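Household Supplies: Notes on the Annual Reorganization

January 2022

The laundry and supply room at our residence has been reorganized once a year for the past 7 years, and this site has recorded the results each time. The present entry covers the work completed over the winter break. Readers who follow these notes for the shelving measurements will find them unchanged from the previous year.

The reorganization began with a review of what had been purchased and what had been used. Wian Matlala, who shares the household and most of its laundry, kept the receipts in an envelope from November onward. The review showed two patterns. Detergent was being bought in single bottles at full price, often when an unopened bottle was already in the house. Dish soap, by contrast, was being allowed to run out entirely, and was replaced on three occasions by a late trip to the corner store.

A decision was therefore made to set a fixed minimum for each category and to write it on a card inside the cabinet door. Detergent: one open, one in reserve. Dish soap: the same. Stain remover: one bottle, replaced when it reaches the lower edge of the label. Bleach is no longer kept.

The old cabinet, a Trendden unit purchased secondhand, has been retained. Its middle shelf had bowed under the weight of powder boxes and was turned over, which corrected the problem at no cost. A second shelf was added from Sellus; it is 30 centimeters deep and leaves a gap at the back wide enough for the ironing board. The Sellus brackets required longer screws than those supplied. Christos Balaskas lent a drill and the correct bit, and both have been returned to him.

Small items continue to be a difficulty. Clothespins, mesh bags, spare buttons and the lint brush were placed last year in one large bin, and the bin was seldom opened. They have now been divided between two Bollach drawers mounted under the counter. The drawers run smoothly but are shallow, and the lint brush must be laid flat -- an arrangement that may be reconsidered.

Liquid products received the most attention. Until this year they stood on the top shelf, where two slow leaks went unnoticed and marked the paint. All liquids have been moved to the lowest shelf, on a washable tray. Bottles are wiped before they are put away, and caps are checked by hand. A large table was used for sorting, so that every container could be handled before a place was assigned to it.

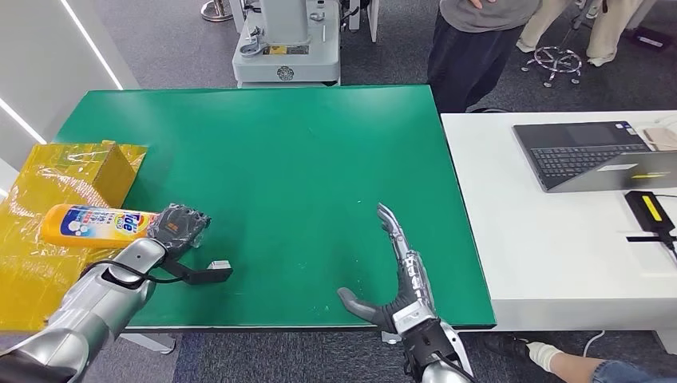
Orange Tide bottle on a taped cardboard box, at the left end of the green-topped table.

Cardboard presented a separate question. Shipping boxes had been kept flat behind the door against future need, and the stack had grown until the door no longer opened fully. Four sturdy boxes were kept and the remainder went out with the recycling. Heavily taped boxes were stripped first, a task that occupied most of one afternoon.

Two matters remain open. The Cele labels ordered for the shelf edges have not arrived, and masking tape is in use until they do. The light above the cabinet is also too dim to read the card on the door after dark -- a battery lamp is being tried for the rest of the winter. Wian has asked that the receipts envelope be given a permanent hook, and one will be installed beside the light switch.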